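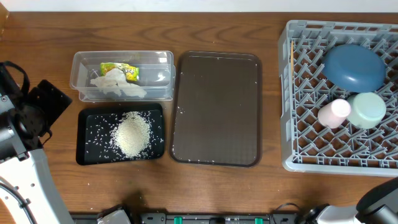

Last updated: May 24, 2023

The purpose of this post is to record a fault that stopped our table-clearing work in March, and to set out what was changed afterward. It is written mainly for readers who run the Sesska control software on a two-arm station and who may meet the same problem.

The task is a modest one. Dishes go into the rack on the right, waste goes into the clear container, and spilled rice is to be gathered on the small black tray. Rice was chosen as the test material on the advice of a colleague at Fostness. It is cheap, it shows up well on a dark surface, and it travels. Grains end up on the larger brown tray and on the bare wood.

The fault appeared during a long run. The right arm was moving toward the rack when it stopped and reported a grip force limit, error 3345. The fingers were holding nothing at the time. The operator cleared the error and restarted, and on the next cycle the arm closed with full force on a cup. The cup survived. The station was shut down at the wall switch and left off for the night.

Our first assumption was a damaged cable, and two days were spent on that. The cable was sound. The cause was a grain of rice inside the gripper housing, lodged against the finger slide. The controller read the resistance as contact, and the restart then took that false reading as its new zero. The grain was a small matter. The restart behavior was a safety matter, and it has been reported to Lultance, who supplied the grippers.

The following rules now apply at our station:

Error 3345 may not be cleared from the keyboard. Power to the arm is cut first and the housing is opened.
Both grippers are brushed out every 2000 cycles, and after any spill.
Hands stay off the table until both arms have been still for 5 seconds.
The zero reading is checked against the value stored at startup. If the two differ, the arm does not move.

The last rule required a short change to the startup script. Lultance has not yet said whether the same check will be added to its own software. Until it is, owners of the older Leinonen wrist mount should take particular care – the gap beside the slide is wider on that model, and a grain passes through it easily.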